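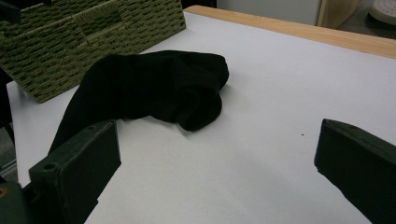
One black sock, awaiting a decision.

I own a great many black socks and hardly any pairs. I know how this happened, because I did it to myself, on purpose, as an efficiency measure. Some years ago I read a piece by a man who had replaced every sock he owned with identical black ones, so that he never had to match anything again. He sounded calm. I wanted to be calm too, so I put all my coloured socks in a bag for the textile bank and ordered a large box of plain black ones from Hornon.

For one winter it was bliss. Then a few wore through at the heel and I ordered more, and Hornon had changed the sock. Same name, same packet, but a slightly taller leg and a toe seam you could feel through a walking boot. After that came a Christmas multipack from my sister, black again, because she had been told I only wore black. Then some from the market in Bollow, two packs for a price that should have been a warning. So I now have 58 socks which look identical from the far side of the bedroom and are, on the foot, all different.

If you have never spent a morning in one thick sock and one thin one, I can describe it. You feel as if you are walking along a kerb.

My old approach was to tip the clean washing on the bed and pair by eye, under a bedroom bulb that makes navy look black and black look like a hole in the duvet. I would get as far as the easy ones, lose heart, and sweep the rest into the drawer with my forearm. The drawer stopped shutting in March last year. I have been opening it with a ruler.

The improvement came from Keith Hebden, who used to run the linen room at a hotel and has opinions on all of this. Keith's view is that nobody can sort black things on a dark or patterned surface, and that I was a fool to have tried it on a tartan bedspread. Use something white, he said, with decent light, and put one sock down at a time. Not a heap. He was very firm on the heap.

So the white table it was, and one sock at a time, and I have to report (through slightly gritted teeth) that he was right. Against white you notice things. You can see the shape of the heel, and how the leg narrows, and whether the knit has gone thin. You also notice every crumb and speck on the table, but that is a separate post.
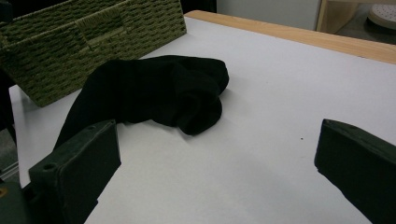

The other thing I learned is that a sock will never lie down flat of its own accord. It comes out of the machine in a knot with its toe tucked in, like something asleep, and my instinct had always been to find it a partner first and straighten it out later. That is the wrong way round. Two crumpled socks look like a pair whatever they are. Pull each one out to its full length, heel to the side, smooth it down with the flat of your hand, and the lengths give the game away at once. The market ones shrink. My sister's do not. The second lot of Hornons have stretched at the cuff until they could go on a drainpipe.

I look for three things now: length of leg, ribbing, and what the toe seam is doing. Colour I have given up on. Black fades in at least as many ways as white goes grey, and if I started matching by shade I would need to take time off work.

Anything without a partner goes in a shoebox on top of the wardrobe. Keith says a single sock should be given until the next two washes to be claimed, and then it becomes a duster. I find this harsh. I have had socks turn up inside a fitted sheet after a whole summer away, looking none the worse for it, and I would have hated to greet them with the news. My shoebox has no time limit. It also has no lid any more, for reasons of volume.

I did consider starting again from scratch, with a new box of something identical and the old lot out of the house by teatime. I even had the order half filled in. Then I looked at the reviews, and the third one down said they had recently changed the toe.

So the pairing carries on, at the table, with the radio for company. I am most of the way through. The drawer shuts if you lean on it, the ruler has gone back to the desk, and this morning I wore two socks that came up to the same place on both legs. I went up and down the stairs a couple of times just to enjoy it.

Next job is the gloves. They are all black as well.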